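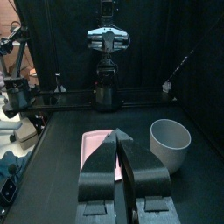
Family cabin or bunkhouse for a week with two under-tens?
Posted by Hallel, 12/05/2019

We're booked in at Busta Holiday Camp for a week in July and have to choose between a family cabin and four beds in the bunkhouse. The cabin costs 38 pounds a night more. The website says the bunkhouse has "a lively shared atmosphere", which I've stayed in enough bunkhouses to translate. Has anyone done it with small children? Also, is the deposit refundable if we swap later?

Caruso
We did the bunkhouse two summers ago with a five-year-old and a seven-year-old. They thought it was the best week of their lives. I thought it was eight nights long, and we'd only paid for five.

Things to know: lights go out at ten, but the corridor light doesn't, so take something to hang over the end of the bunk. Under-sixes aren't allowed on the top beds, and they do check. The showers are fine before 8 in the morning and a test of character afterwards. Bring your own pillows. The ones supplied are more of a gesture.

On the deposit, we moved to a cabin halfway through and they put it towards the difference. Ring the office and ask, as the booking form only lets you cancel the whole lot.

Cellel
Cabin. Pay the money.

Busta regular
Not been in the bunkhouse myself but cabin 18 is next to the bins, so ask for a different one. The lake is lovely. Can't help with the deposit, sorry, my wife does all that.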